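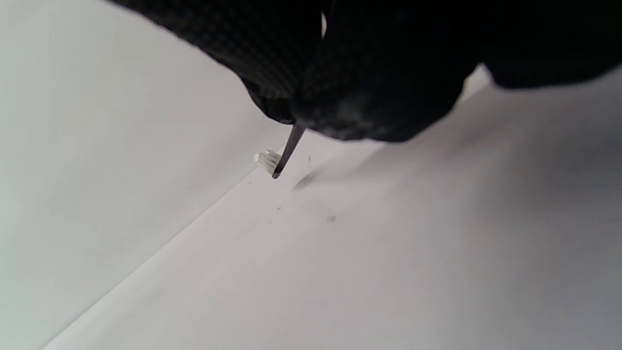 Seed house open day, Lurkmont

Saturday, August 3, 2019

Typing this up on the train home before I forget the lot. Bad signal, dying phone.

Getting there: take the 246 bus from the station, not the taxi. Stop is behind the bike racks, no sign. Get off at Wedberg Lane and walk back the way you came, past the chapel. I went the wrong way and missed the welcome talk. Coffee had run out too.

The seed house is a long brick building, cooler than outside even by the door. Talletti had it as an onion store before the seed people moved in, and you do still get a whiff in the back corridor. Tours go in groups of 11. Book a slot at the desk as soon as you arrive, the afternoon ones went fast.

Our guide was Iddrisu Tetteh, very good, talks at a gallop. Started with drying. Seed comes in from growers at all sorts of dampness and it all has to be brought down slowly before it goes anywhere near the freezer. Too quick and the coats crack, peas worst of all. Then cleaning, then sorting by hand, which takes far longer than I'd have guessed. A single lettuce sample can eat up a morning.

Favourite bit was the germination room. Trays of damp paper, everything labelled in pencil becuase ink runs. They test each lot before storing and again later on, and if fewer than 70 in a hundred come up it goes back out to be grown fresh. Somebody asked about old packets from the garden shed. Parsnip, bin it. Tomatoes, give them a go, Iddrisu had some up from seed 6 years old and left in a kitchen drawer.

Then the beans. The Degefa collection, named after the family who grew them out for years on a hillside allotment and wrote down everything, weather, slugs, who they gave them to. The notebooks are in a glass case and you can read a couple of pages. Lovely handwriting. Could have stayed there an hour but the next group was coming through.
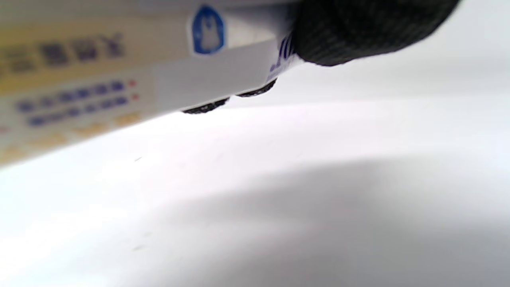
Coralie Katene thought the tour skimped on the beans and I'd agree with her there. She had come hoping to hear how they keep the climbing types from crossing when the rows are so close together, and all we got was "distance and luck". She asked again at the end and was told to come to the growers' day in December, when there is more time for that kind of thing.

Lunch: soup and a roll in the yard, cash only. Soup fine. Not enough benches, so people sat along the wall.

Plant stall by the gate. Bought two leek seedlings trays and a sage, now wedged between my feet. Swap table was mostly marigolds by the time I got to it, take your own envelopes and go early.

Toilets across the yard, bit of a queue. Last bus back leaves before the gates shut so keep an eye on the time, I had to run for it.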